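Speaker notes: Running a two-arm folding policy without stalls
Session slot: 15 minutes, questions at the end

Slide 1. Title

Say the title once and move on. The talk covers the software between the policy and the motors. Training gets one slide. If people want the training details, point them to the Hladun writeup.

Slide 2. What the stack looks like

Four processes on one machine. Camera reader, policy server, action buffer, arm driver. The first three are ours and we call them Dorex. The arm driver came from the Skarnska code base and we changed very little in it.

Mention that all four write to the same log with the same clock. In the first version each process had its own timestamps, and we lost most of a Wednesday lining them up by hand.

Slide 3. The task

Fold a cloth on the table and put it on the stack. Two arms, one gripper each. The policy sees the camera images and the joint positions and sends back a chunk of joint targets for both arms.

Pause here. People who have only worked with one arm tend to ask about collisions at this point. Tell them it comes up on slide 6. 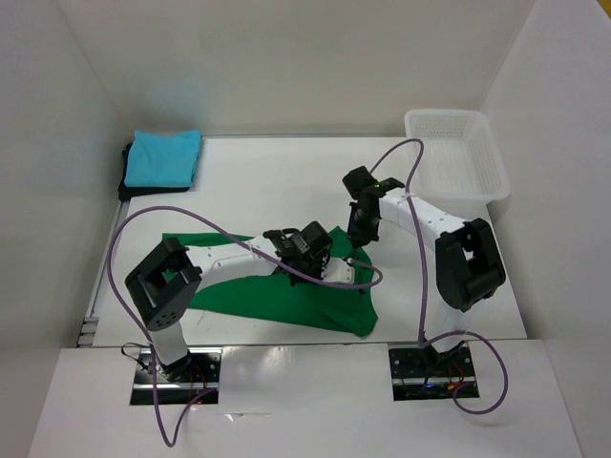 Does the policy plan the whole fold before the arms move?

It only predicts a short chunk of joint targets, and it makes a new chunk from fresh camera images while the arms are still working through the last one.

Slide 4. Where the stalls came from

The buffer ran empty. The policy server was fast enough on average, but a slow camera read would push one request late, and the arms would hold position until the next chunk came in. With cloth a hold matters. The fabric keeps settling while the arms wait, and the next chunk is based on an image from before it settled.

Show the timing plot. Point at the gaps, then at the camera reads just before them.

Slide 5. The fix

Ask for the next chunk while half of the current one is left. Blend the overlap, weighted toward the new chunk. Drop any camera image older than the last one used. The blend code is short and the full listing is in the backup slides.

Say clearly that blending is done in joint space for the arms and that the gripper command is left out of it. An averaged gripper command gives you a half-closed gripper, and a half-closed gripper drops cloth.

Slide 6. Keeping two arms apart

The driver checks the distance between the two forearms and wrists on every command. If a target would bring them too close, both arms slow down together. We tried slowing just one arm. When both grippers held the same cloth, that pulled it tight and one of them lost its grip.

The check uses simple capsule shapes. Cables are not in the model. Say so, someone will ask.

Slide 7. Logging and replay

We keep 3000 control steps in memory and write them to disk when an operator presses the stop key. Replay runs the same chunks through the driver with the motors off, so a blending bug can be found at a desk.

Skip the replay video if we are past the 2 minute warning.

Slide 8. Open items

Camera exposure still drifts in the afternoon at the Illville lab. The stack height is not measured, so placement relies on the policy alone. The driver has no force limit on the grippers yet.

Leave this slide up for questions.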